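How to Keep Your Markers Working and Easy to Find

Many people buy new markers every few months and think the old ones were of bad quality. I did the same for years. Then I started to store them with a little more care, and now one marker lasts me most of a school year. The method is simple and costs almost nothing.

What you need

A paper cup (plain, without a lid)
Your markers
A piece of scrap paper
A damp cloth
A small weight, for example a few coins or a flat stone

Step 1. Sort what you have

Put all the markers on the table and take off the caps one by one. Draw a short line on the scrap paper with each. If the line is full and dark, keep the marker. If it is pale or broken, put it to one side and do not throw it away yet.

Step 2. Try to save the pale ones

Close the cap until you hear the click. Lay the marker with the tip lower than the other end and leave it for 10 hours. In the evening is a good moment, then you can test in the morning. From my last box I could save 6 in this way. The markers which are still pale after this can go.

Step 3. Clean the caps

Old ink dries inside the cap and then the cap does not close well. Turn the corner of the damp cloth inside it a few times and let it dry before you put it back.

Step 4. Prepare the cup

A paper cup is light and it falls easily when a long marker leans on one side. Put the coins or the stone on the bottom. If you have a heavy cup from Trummer or a similar shop, you can leave out this step, but I like paper because I can replace it when it gets stained.

Step 5. Put the markers in

For water-based markers with one tip, I put the tip down. For markers with two tips, it is better to lay them flat in a drawer, because in a cup one side will always get less ink. Whiteboard markers also prefer to lie flat if you will not use them for a week or more.

Do not fill the cup completely. On my work table I keep only the marker I need every day, and all the others stay in the drawer.

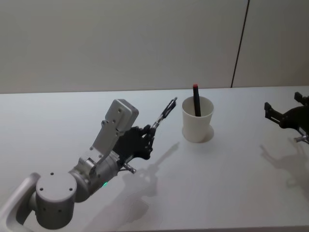

Choose a place which you can reach without standing up, but away from the heater and from direct sun. Warm air dries the tips faster, even with the cap closed.

Step 6. Check once a month

I do my check on the first Monday. Test each marker, push every cap again, and wipe the table under the cup. If the bottom of the cup has become soft or has ink on it, take a new one and move the weight over.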